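12 Sep 2026, bench notes, ferment corner

Crock no. 2 finally got opened. Gleice says it smells like a wet tent, I say it smells like lunch, so we've agreed to disagree and put the lid back on (loosely!). The brine had dropped below the weight again, same as the last batch, so I topped it up with 2% salt water and wiped the rim down. 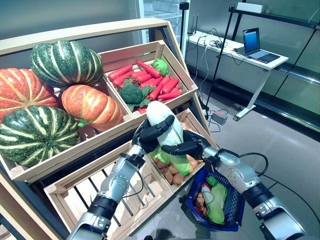 Next batch is going to be kimchi, and I want to get the salting right this time. Last December I rushed it and the thick ribs stayed squeaky while the leaves went to mush. The trouble is all in the shape of the thing: a napa cabbage has that pale white base and then those light green leaves, and the two take up salt at completely different speeds. So I'm packing most of the salt down into the base and barely dusting the tops, then turning the quarters every hour or so. Ambros reckons 6 hours total. Trimmed weight on the kitchen scale was 1,339 g, written here so I don't lose the sticky note again.

Borrowed Wendelin's big enamel bowl, must give it back.
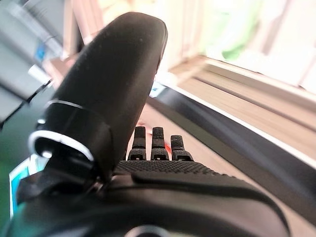
Do we rinse after salting?

Rinse twice in cold water, then drain cut side down in the colander until it stops dripping. Taste a bit of rib before the paste goes on, and if it's still too salty give it one more rinse.

Still to do: find the good gloves, grate the ginger, label the jars.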